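3.2 Small goods and how they are put away

Most of the things people lose track of at home are small. In the Brenden interviews, households were asked to name the last item they had searched for, and of the 433 answers almost 389 concerned something that would fit in a closed hand. Sweets, batteries, hair clips and sample tubes came up again and again. Larger goods were rarely mentioned, and when they were, the item had usually been lent to a neighbour.

We follow Zaidi and Drakos in separating goods kept in their own carton from goods pooled in a shared bag. A carton has a flat face and can be stood in a row. A bag takes the shape of what is put into it, and its contents shift each time it is moved. Single wrapped sweets fall outside both groups, as they tend to be taken out of a larger pack and left on whatever surface is nearest (Figure 4). 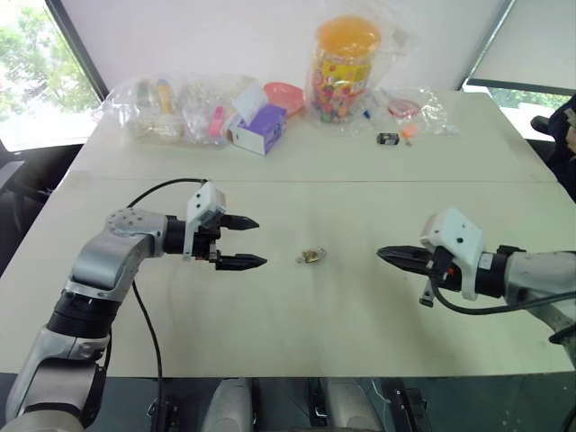

Figure 4. A single wrapped sweet on a white table, with a filled clear plastic bag and a small white and purple box in the row along the wall.

Respondents who pooled their small goods said they liked being able to clear a surface quickly. They also said they often bought things they already had. Those who kept cartons complained about space, and 11 of them had given up on the habit by May. Tarar reports a similar drift in the Ilunlow study, although her households were larger and shared one cupboard between several adults.

Loose sweets were treated differently from everything else. Few respondents thought of them as stored at all, and they were left out of the household lists unless the interviewer asked. We therefore record them under a separate heading in Section 4.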